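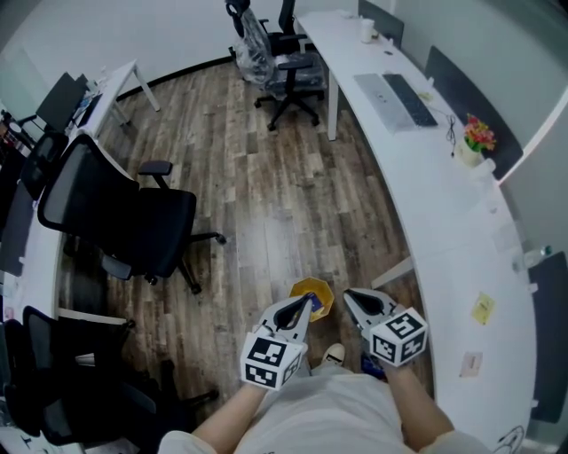

Duas garras manuais e um recipiente amarelo no chão do escritório. Erthorpe, visita à Tumov.

Imprimir | Enviar por e-mail

A Tumov abriu as instalações de Erthorpe durante 2 horas. O tema era limitado: arrumar objetos pequenos caídos no chão, em casa ou na oficina.

As garras de mão têm maxilas cinzentas com revestimento interior preto e um cubo branco com marcadores na base. O operador executa a tarefa e o registo serve depois para treinar o braço — o modelo atual usou 1.000 registos, segundo a empresa.

O braço, um Billier, foi mostrado noutra sala. Em 8 tentativas de apanhar um copo e pousá-lo numa prateleira, concluiu cinco. Duas falhas ocorreram na aproximação, a outra ao largar. Com o copo deitado não houve demonstração.

Na bancada da Pearce, o mesmo braço separava parafusos por comprimento, com peças sempre na mesma posição. Aí o ciclo foi regular, mas lento para produção.

Para tarefas domésticas, ainda não. A Tumov prevê nova visita em julho.

Última atualização: 26 de fevereiro de 2024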